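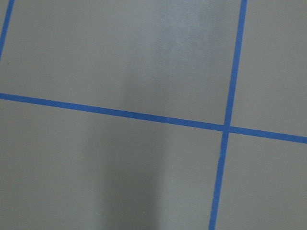 Osero has published a calibration method that lets a two-armed robot recover the position of its wrist cameras from ordinary tape on the work surface. Printed targets are normally used for this step and have to be removed before data is recorded. The Osero procedure fits a line to each edge of the blue tape and solves for camera pose from the crossings. A view with a single crossing and four partial cells, all of them running out of the picture, is sufficient input.
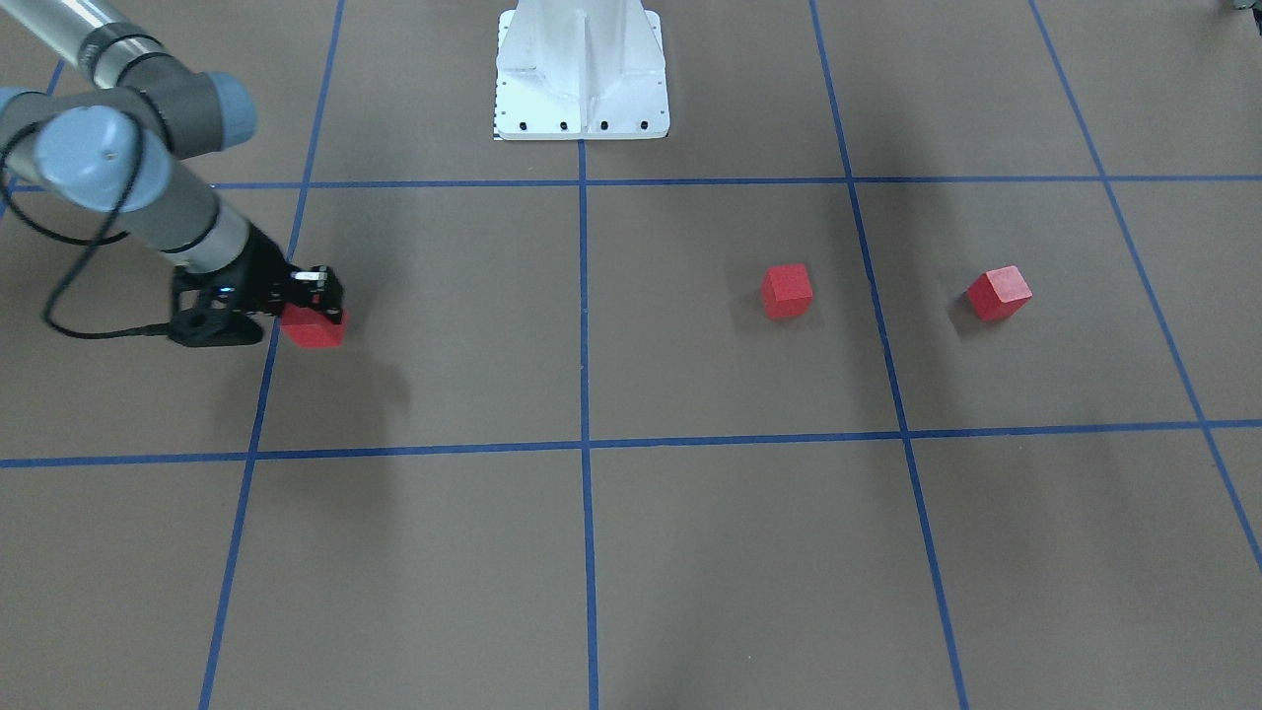 Right arm with a red cube in the gripper; two more cubes rest in the grid.

The method, named Nosel, was tested over 500 placements in June. Median position error fell from 40 to 17 percent of the permitted tolerance, according to lead author Ineke Prins. Calibration takes 35 seconds per arm and can be repeated between trials without clearing the surface. 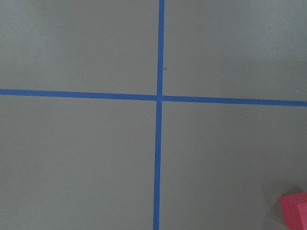
Uneven lighting was the main source of rejected fits. Soft shadows produce weak gradients that an edge detector can mistake for tape, so the software discards any candidate line without a matching parallel edge.
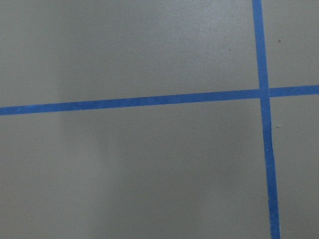

Tape quality matters less than expected, says co-author Wouter Willems. Each strip is fitted along its full visible length, and short deviations are treated as outliers. A wavy stretch of edge just below a crossing, or pale scuffs on the tape face, therefore has little effect on the result. Code will be released on Mon 17 July.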